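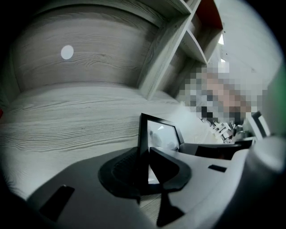

Gray wood-grain shelves, red-orange at the back.

Sedside widget group: minutes of the September meeting

Taken by me again, typed up the same evening, so please shout if I've got your point backwards. I've grouped things by topic because we wandered all over the agenda. Anything marked ACTION has a person attached to it, and if you're that person you did say yes out loud.

Last month's minutes
Approved with one fix. I'd written that the clock widget loses its font when the phone restarts. It loses its font when the phone restarts while on battery saver, and apparently that's a big difference. Corrected in the shared folder. I've also put the old screenshots back, the ones I deleted by accident when I was tidying up (sorry!).

Pusteo update: the new preset files
This took up most of the first half. For those who haven't installed it yet, the new Pusteo saves every home screen setup as a single file, including icon spacing, widget colors, gestures and the dock. The old version kept gestures in a separate place, so if you shared a setup with a friend they'd get your lovely layout and then nothing would happen when they swiped. Now it all travels together, and I love it. I moved my whole setup to my old phone during the meeting and it came across looking right except for the calendar widget, which had shrunk down into a sad little square.

The shrinking turns out to be a known thing. The widget saves its size in grid cells, and if the two phones use different grids it goes with whatever the second phone has. The workaround is to set the grid first, then import. If you import first and change the grid afterwards you have to remove the widget and add it back, and you'll lose its colors. Ricky found that out the slow way and he'd like everyone to know it.

Importing old presets also works, mostly. We tried a bunch of them from the shared folder. The simple ones were fine. The ones with stacked widgets came in with the stack order flipped, so the weather sat on top of the clock where you want the clock on top of the weather. You can drag them back around, but you have to do it on every page. Somebody wondered if saving the flipped one as a new preset and importing that would flip it back. We tried it. It doesn't!

ACTION: I'll write up the grid-first instructions with screenshots and pin them to the top of the group page.
ACTION: Ricky to send the flipped stack report to the developer, with his file attached this time.

Battery
We've been going back and forth about this since spring, so I was glad to have some real numbers. Tomas left the same home screen running on his phone for several days with live weather on, then for several days with it off. With the refresh set to every 2 minutes the drain was easy to see on the battery page. At 70 minutes he couldn't tell the difference from having it off. He picked 70 because the slider jumps in odd steps and that's where it landed. Nobody in the room needs the temperature every couple of minutes, and yet that's what several of our shared presets are set to, mine included. I've changed mine.

There was a side discussion about whether the animated backgrounds are worse than the weather. Tomas hasn't tested that and says he would need a quieter week. Marnie has had the drifting clouds on all summer and charges her phone overnight like she always did, so she isn't bothered. I think we can leave it there until someone wants to measure it properly.

We did agree on a rule for the shared folder: presets with a fast refresh need to say so in the description. You can still post them. Just say it up front, so people who download it on a whim don't end up hunting for a charger at lunch.

Varerance icon pack
Nearly everybody likes the new Varerance icons and a couple of people really don't. The complaint is that the round shapes all look alike at small sizes, so messages and mail are hard to tell apart at a glance. I have them on now and I've opened the wrong one all day long. But they're so pretty! The muted colors look great with a plain background and the line thickness matches the clock font I use.

The pack has 620 icons, and the missing ones get a generic circle with the app's normal icon shrunk inside it. Banking apps are the worst for this, and so are transit apps, as you'd expect with every town having its own. You can request icons from inside the pack, though the request button is way down under the license text. Dee sent a batch in and got a polite automatic reply. We'll see.

A tip from Dee that I'm passing along word for word as I remember it: if you only dislike a few of the icons, long-press the app, choose edit, and pick from a different pack for just that one. The change is saved in the preset too, as long as whoever imports it has both packs installed. If they don't, they get the phone's default icon with no warning. So list your packs in the description, please. I know I keep adding things to the description rules. I'm going to put them all in one template so you can fill in the blanks and stop thinking about it.

ACTION: me again, description template (refresh rate, grid, packs used, widgets used).

Ahn gestures
Short item. Ahn, the gesture add-on, now lets you set a different action for swiping on an icon versus swiping on the empty part of the screen. I've got mine so that swiping up on the camera opens the gallery, and I've stopped putting a gallery icon on the dock at all, so there's a free slot and I don't know what to do with it.

The settings screen for it is confusing. There's a list of triggers on one page and a list of actions on another, and you have to make the trigger first and then go find it under actions. If you back out between the two, the trigger is still there but attached to nothing, and it blocks the normal swipe. This is almost certainly what happened to Marnie, whose notification shade wouldn't pull down for a week. She cleared out her empty triggers while we waited and it came right back. Applause all around.

We want to suggest that empty triggers should be ignored, or at least shown in a different color. Tomas will word it nicely.

ACTION: Tomas, suggestion to the Ahn people.

We broke for coffee at this point and picked up again at 7:40.

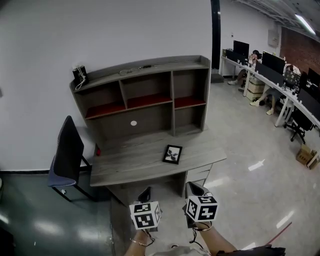 Celeste Jara asked whether the theme challenge could be made friendlier to people who don't want to learn variables and formulas, because the last few winners were all built with custom code and she had felt a bit silly sending in a layout made only with the standard widgets. She'd like a category where standard parts are the whole point.

I thought this was a great idea and so did most of the room. The last round had some gorgeous entries, but if you opened one up there were pages of formulas behind a single clock, and you couldn't change the color of anything without breaking the date. A standard parts category would also give newcomers presets they can take apart and understand. Ricky, who wrote one of those formula monsters, was a good sport about it and says he'll enter both.

The sticking point was what counts as standard. We settled on this: anything that comes with Pusteo, plus one icon pack and one font of your choice. No scripts and no formulas. Gestures are fine since they don't show on screen anyway. Dee wanted a limit on pages as well, and after some haggling we said up to 5 pages, dock not counted. I would've gone lower, but folks with a lot of work apps felt squeezed.

Voting stays the way it was. You post your screenshot and your preset file together, and people vote after they've tried it on their own phone. We know not everyone tries it first. We can't check, so please just be decent about it. Entries without a preset file get moved to the gallery thread, where people can admire them but not vote.

ACTION: Celeste to draft the category rules and post them for comments.
ACTION: Ricky to set up the thread once the rules are agreed.

Dark mode
We ran short on time so this was a quick one. The automatic dark switch follows the phone's own schedule now, but text colors you picked by hand don't change with it. Black text on a black background, basically. Choose "match theme" for the text and it's fine. If you want a particular shade, save a light preset and a dark preset and switch between them with a gesture. It's clunky but it works, and the switch takes a second or so on older phones while the icons redraw.

Marnie would like the clock face to dim separately from the rest of the screen at night. None of us knew how. If you're reading this and you do know, put it in the help thread — she reads it every morning.

Any other business
The shared folder is getting messy. I'm going to move anything made for the old Pusteo format into its own subfolder. Nothing gets deleted (I've learned). If your links break, that's me, and you can message me for the new one.

Someone asked if we could have a beginners' half hour before the next meeting. Yes! Dee and I will do it. Bring your phone charged, with Pusteo already installed, and take a screenshot of your current home screen before you come so you can put things back if you hate what we do to it.

Carried over to next time: tablet layouts, the backup question, and whether we want to look at lock screen widgets at all.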